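Welcome, and thank you for looking after the Selten! These are the questions that come up most often when people take over the stitching cell at Brekke. If yours isn't here, come and find Gunnel Sjöberg or me, and we'll happily talk your ear off.

## Who sets up the instruments?

Whoever is on the morning shift. Seat each shaft, lock it, then move the wrist and the jaws through their full travel, nice and slowly, before any tissue goes under them.

## How do I tell whether the jaws need attention?

Look at them while they're working with thread, on all the views you have. A pair of jaws can feel perfectly fine on the bench and still let a needle roll, so watch how the tips meet and whether the thread slides. Wrist pins and cables deserve a good look too (zoom in, it's worth it!).

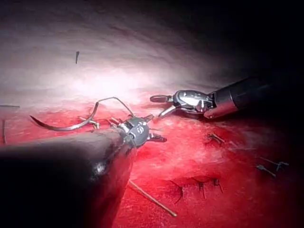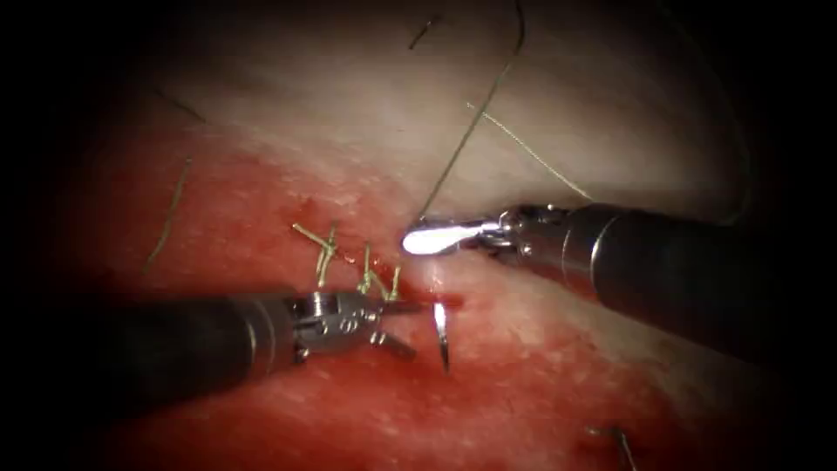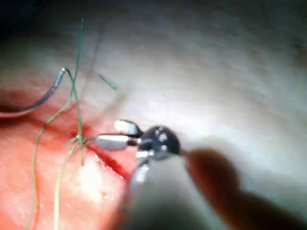 ## How often are the cables changed?

We change them at 555 runs, and the run counter on the cart will remind you. Please write the new count in the Dosemton log before you restart, even if you're in a hurry to get going again.

## The wrist feels stiff. Can I oil it?

Please don't! Rinse it, let it soak, rinse it once more and dry it well. If it's still stiff after 2 rounds of that, tag it and leave it in Eun-seong Jang's tray, and take a spare from the Wullia cabinet.

## Do I have to recalibrate after a swap?

Yes, every time, both arms, even if you only touched one of them.

— Teodor Fjeld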